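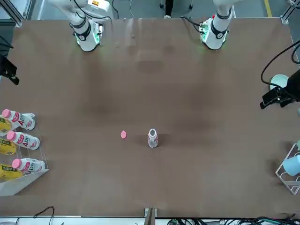

Milten Teach Kit, two-arm version

Hi, and welcome to the page for the Milten! I'm the person who builds these, tests them, packs them and answers the emails, so if something below isn't clear you know who to bug. The kit is for people who already own a pair of small arms and want to show them a job by hand, without writing a line of motion code. You hold a leader arm, the big arm copies you, and the Milten box writes down everything both sides do.

It also works by remote control. Plug the leaders into a second box across the room (or across the building, I've done it from Skirkside over plain office internet) and drive from there. You'll feel a bit of lag. You get used to it by lunch!

What you get

Milten recorder box
Leader arms, 2, with spring-loaded triggers
Foot pedal with 3 switches: start, stop, throw away
Popescu cable set, shielded, with the good strain reliefs
Wall supply and a spare fuse

Follower arms, grippers and table are not in the kit.

Picking your first task 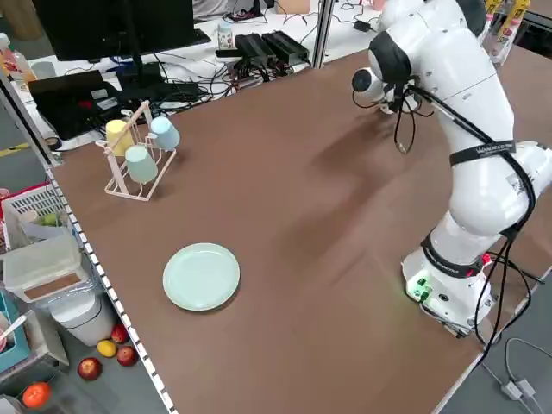 The foot pedal is the part people write to me about most, usually to say they thought it was a gimmick and now they can't record without it. Both your hands are busy when you teach, so the pedal has to do the rest. Start with something slow and forgiving, like plastic cups on a wire tree. A hook gives you one clear moment where the cup is either on or off, and with a yellow, a blue and a mint green cup you can call out the color before each run and it's easy to find the right take later. Leave the plate for week two. Flat things with a rim are harder to grab than they look, and I still fumble them myself.

Tap the left switch, do the motion, tap the middle one. If you bumped something or your wrist got tired and wobbly, hit the right switch and the take is gone for good, no menu, no "are you sure" box. I went back and forth on that one for ages, but every tester at Prendirholm wanted it that way, so that's how it ships.

Moving up to bottles

Bottles are where the trigger springs earn their keep. You can squeeze just a little and hold, and the follower gripper holds with you. Go slow near the rack, keep your elbow up, and record from different starting spots so the arm doesn't learn only one. 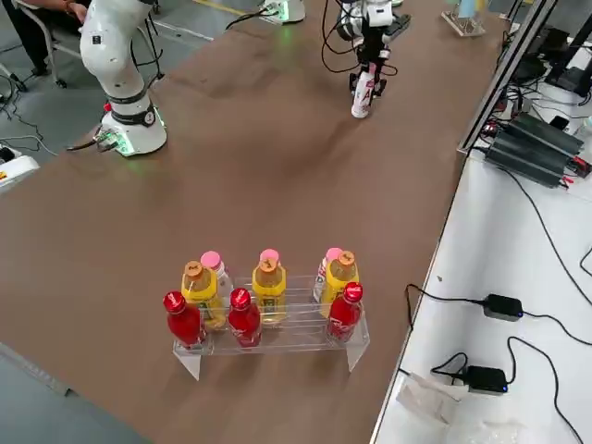
White bottle in the gripper, rack loaded in front.

The small print

Storage: the box holds 2,401 takes at the default length. Past that it beeps and waits for you to copy them off.
Warm-up: give the leaders 20 minutes if they've been in a cold van.
Firmware: the September update fixed the pedal double-tap. Please install it before you email me about the pedal double-tap :)
Left-handed use: swap the leader plugs and flip the switch on the back.

Spare triggers and pedals are on the parts page. Orders go out on Fridays.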